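Re: [smallbelts] Streaks on a green belt, and where do you put your bin?

Hi all,

Oh boy, you asked exactly the right week, I've had my head in this stuff since January! Quoting the message so I don't wander off (I will anyway):

> Hello list. I bought a secondhand tabletop conveyor
> for sorting seed packets and little hardware bags
> in my spare room. Dark green belt, metal side rails.
> Two questions. First, the belt has pale streaks all
> over it that soap doesn't shift. Is it shot? The
> seller said to sand it and I'm nervous.
> Second, I've got one plastic bin for the packets and
> I can't settle on where it goes. At the end of the
> belt they pile up and fall over the side. Beside the
> belt I keep knocking it with my elbow.
> Also my table is black and I can't see a thing on it,
> but I guess that's a third question.

Please, please don't sand it. I did that to my first belt, an old Prodholm, and it went fuzzy and grabbed every bit of lint in the house. The green top layer is thin on most of these, and once you're through it you're looking at the weave and there's no going back. Pale streaks are nearly always just scuffing. Things slide a little when they land, or you drag a box across with the motor off (guilty), and it leaves a light mark. If you can run a fingernail over a streak and it doesn't catch, leave it alone. If it catches, have a look at the underside too, and if there's a matching line under there then yes, start saving up for a belt.

What I use for cleaning is a barely damp cotton rag, then a dry one, with the belt turned by hand. I've tried the Vellar belt spray that gets talked up on here and it does smell nice, but it left mine slick and my packets skated. I gave the rest of the bottle to my sister for her boat.

My setup lives on a white table, belt straight across the middle, and I wouldn't go back to a dark table for anything. Dropped a brown seed envelope? There it is! The one thing I'd warn you about is glare. A flat belt under a ceiling light will throw back a big white shiny patch, and if you happen to be sorting by color you'll get it wrong right in that spot. You can angle a lamp in from the side, or do as I do and just pick things up on either side of the shiny part.

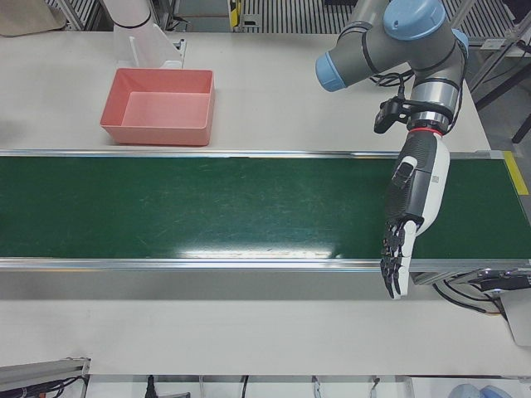 My green belt with its scuffs and its shiny spot, pink bin parked behind the rail.

So, bins. Mine is a salmon-pink plastic one, rectangular, with walls that flare out a bit, and it sits on the table on the far side of the belt, over toward the left. I went through all the same places you did. End of the belt was a disaster for me too, because I'd look away for a second and have a heap. Near side was elbow city. On the far side you reach across the belt to drop things in, and your arm gets used to it pretty fast. Flared walls are a big help there since you don't have to aim so well. And get a color that isn't anything like what you're sorting! The pale pink floor in mine makes it easy to tell from across the room whether I've emptied it. I used to have a green one and I once packed it away with 22 packets of kale still inside.

How big? I'd go bigger than you think, but low. Tall sides and reaching over a belt don't mix.

A word about the rails, because you didn't ask and I'm going to tell you. Mine are aluminum, a thin one along the far side and a wider polished one along the side facing me. I love that wide one. It's where my wrist goes when I'm tired. Wipe it down when you do the belt, because grit collects right where rail and belt meet, and in my opinion that's where half of these streaks come from in the first place. A dry paintbrush gets it out. Not the vacuum, unless you like fishing screws out of a vacuum.

Then the tape! I have a strip of yellow tape at the right-hand end, where the belt meets its end housing. Cheapest thing on the table and I'd miss it the most. The last bit of belt is where stuff tips and wedges, and with a bright line there my eye goes to it without me thinking. I used to use masking tape and it blended into everything. Press the edges down hard and check them now and then, and keep it on the fixed part, never on the belt itself. The Chisholm roll has held up better for me than the Vodton one, which left goo.

Speed, since somebody always asks: slow. Slower than that. My dial goes to 53 (why 53, I have no idea) and I live at 20. At 42 I can do it for a few minutes, and then I want to lie down. Seed packets are light and they'll flutter if you go fast, and your hardware bags will be fine at any speed, so set it for the packets.

One more on the streaks. If they all run lengthwise and always turn up at the same distance from the rail, look for something rubbing, like a screw head or a burr on the housing. If they're all over the place at every angle, it's plain old use and I'd quit worrying. Mine has looked like that for ages and everything still rides along on it just fine.

As for the black table, a sheet of white shelf liner from the hardware store will get you going until you find a white one. Tape the corners or it creeps under the feet.

Write back and tell us how long your belt is, and whether it tracks straight or walks to one side. I have opinions on that too, but dinner's on.

Cheers from the pink bin household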